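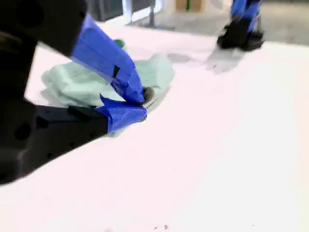 Green cloth, white table.

1/1/18

Search the notebook Go

Happy new year to me, alone in the dye room with the radiator ticking. I told everybody I'd stay home and then I woke up at six thinking about the madder vat, so in I came.

First thing, the vat. I left it Friday with the lid on and a towel over the lid, and it has gone browner than I wanted (more brick than red, if I'm being picky). pH strip reads a hair under 7. I stirred in a spoonful of chalk and brought it up slowly on the small burner. Last time I rushed this I cooked all the red out of it and got a lovely shade of old teabag, so today the thermometer stayed clipped to the side and I stayed on the stool next to it!

Test skeins, all from the Hollum wool, 9 of them. Total dry weight 184 grams. Alum on the first five, alum plus cream of tartar on the other four. They went in together so I can't blame the vat for any difference. After an hour the tartar ones already looked clearer, a bit more orange. The plain alum ones are duller but I like them better, they look like roof tiles.

Seon-mi wants a color that will sit next to the Pesta linen without shouting at it. I think skein 3 is the one. Seon-mi, if you read this before I see you – it's hanging on the left end of the rack with a knot in the tie, please look at it by the window and not under the tube lights, they turn everything pink.

Indigo next. The Carrilho powder is clumping again. I ground it wet with a few glass marbles in a jar and shook it until my arm gave out, and that helped a lot. Didn't start a vat with it, just wanted to see. The paste is in the fridge door, labeled, DO NOT EAT.

Went through the yarn book too. We're at 2,263 grams of undyed wool on the shelf, and the book said 1,507, so somebody (me, probably) never wrote in the December delivery. Fixed now. The Clilon cotton isn't in that number and still needs its own page.

To do this week: rinse the skeins again, the water was still running orange when I quit. Light test strips from skeins 1, 3 and 7, half under card, up on the south sill until the end of January. Buy more chalk. Find out where the good tongs went.

Vat is off, lid on, towel back on the lid. Going home for soup.

Filed under: Natural Dyes, Vat Log, Wool
2 comments | 0 shares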